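# Fidura vs Bivance grippers on a two-arm setup, folding cartons

**torquewrench_ty**

Moving this out of the general thread because it was getting buried. We have two arms on one table and we're picking a gripper for both. The candidates are the Fidura two-finger with the angular linkages and the Bivance parallel-jaw. The job is plain corrugated cartons: open, fold, tuck tabs, close. Small boxes, nothing heavy. Controller is a Sidby and I'd like to keep it.

What I care about is opening width, how much the fingertips flex, and whether I can command a slow close without the thing stuttering. Payload is a non-issue.

**mk_lathe**

I ran the Bivance for most of a year on pouches and small cartons. The slow close is better than anything else I've used. The problem is the body. It's wide, and with two of them working close together you spend your time planning around the housings. How far apart are your bases?

**torquewrench_ty**

800 mm center to center. Tight, I know. The table came first.

**mk_lathe**

Then I'd be worried about the Bivance. At 800 you'll have both wrists over the same patch of table any time you hold with one and fold with the other.

**pallet_jack**

Disagree. I have the same spacing and it's fine if you come in from the sides and keep the wrists low. People approach from the top out of habit and then blame the gripper. Which camera are you using? If it's up at the head looking down, you'll lose sight of the tabs either way.

**torquewrench_ty**

Head camera, plus one on each wrist. The wrist ones are off for now because the Sidby drops frames with all of them streaming.

I put the Fiduras on first. Green cloth behind, white tabletop, three carton fronts side by side with the flaps up. I'm coming in from both sides like pallet_jack says, with the right one opened wide.

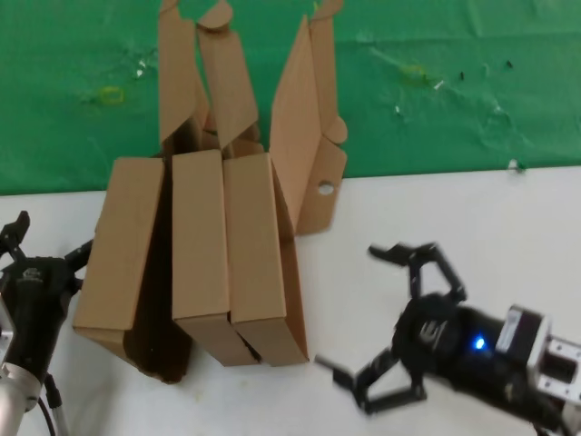
**greaseline**

Opening width is the wrong thing to shop on. On corrugated you almost never need the full stroke. What you need is a fingertip thin enough to get behind a flap without pushing the whole box away, and neither of those ships with one. Print your own tips or buy the narrow ones from Villalobos. After that the choice of gripper matters a lot less.

**torquewrench_ty**

I hear you on the tips, but stroke does matter to me. I want to be able to straddle a box and square it up before I fold anything. With a narrow stroke that turns into a push from each side and the arms have to agree with each other to the millimeter.

**greaseline**

You have two arms. Making them agree is the controller's job.

**torquewrench_ty**

It's a Sidby. They agree eventually.

**mk_lathe**

Linkage fingers have another issue. The tips travel on an arc as they close, so if you start right at the table surface they can dig in or lift off depending on the width. With parallel jaws the height stays put. Check whether your Fidura driver compensates for it. The old one didn't.

**torquewrench_ty**

Good call, I checked. It doesn't. I added an offset table by hand, wrist height against finger opening, and the scraping stopped. Took an afternoon. I can post the values but they'll only be right for my tips.

**pallet_jack**

Post them anyway. Also what force are you closing at? I crushed a lot of flap edges before I turned mine down.

**torquewrench_ty**

Running at 80 percent of the default. Lower than that and the tabs slip out when I pull against a crease. I haven't seen crushed edges yet, but the board is stiff.

**pallet_jack**

That's way higher than I'd go. Add a grippier pad and drop the force. Slipping is a friction problem.

**greaseline**

Seconding the pads. Silicone, 2 mm, and change them when they get dusty. Cardboard dust kills grip faster than wear does.

**torquewrench_ty**

Ordered pads and a set of the Villalobos tips. The Bivance loaners are here until the end of April, so I'll swap them on next and run the same cartons with the same approach from the sides. I'll log slips and dropped tabs for both.

**mk_lathe**

Put the new pads on both before you compare, or the numbers won't mean much. And redo the offset table when the tips change.

**torquewrench_ty**

Will do. Offset values are going in the files section tonight.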